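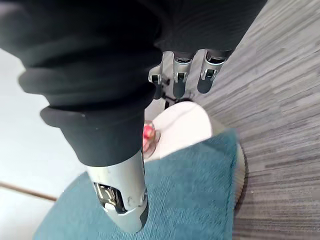 A metal hand reaching towards a small glass pot. Can you spot the thumb?

Who tells a robot how to behave?

Hello! My name is Maeve and I write safety rules for robots that work indoors, near people. I love my job, even though it means reading very long lists. My friend Senan Mac an tSaoi builds the robots and I tell him what they mustn't do, so we have plenty of arguments (friendly ones!).

You have rules at school, like no running in the corridor. Robots need them too, and a robot can't just use its common sense, so somebody has to write every single one down. Our list at Praveren has 18 rules on it. I'll tell you my favourites.

Go gently with glass

Think how you pick up an egg. You don't grab it as hard as you'd grab a football! A robot hand has to be told how hard it may squeeze, and glass gets a very low number. Our rule says it must close its fingers slowly, and stop squeezing as soon as it has a good enough grip.

Soft things can be tricky

A cushion squashes when you push it, and that can fool a robot. It might think there's still room to go, and keep on pushing. So we set a limit on pushing as well. Look how close the robot is to the blue cloth in the next picture, with its shiny tip right in the crease. Fabric has seams and folds that can catch a fingertip, so the rule for creases is: slow in, slow out, no tugging.
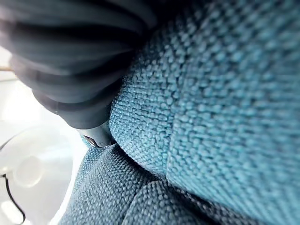
Always have a stop button

Every robot we work with must have a big stop button that a person can reach. Before anything moves, two people check it. One presses, the other watches, and then they swap. Senan says I'm fussy about this and he's quite right, I am!

Keep your fingers to yourself

This rule is for humans. If a robot is switched on, don't put your hand near its hand, even if it's standing perfectly still. It could be waiting for its next instruction. Ask the grown-up in charge first, and tie back long hair or dangly sleeves.

Your turn

Try writing seven rules for a robot that tidies your bedroom. What should it never pick up? What should it do if the cat walks in? Then ask a friend to be the robot and follow your rules exactly as you wrote them. Mine ended up in the wardrobe.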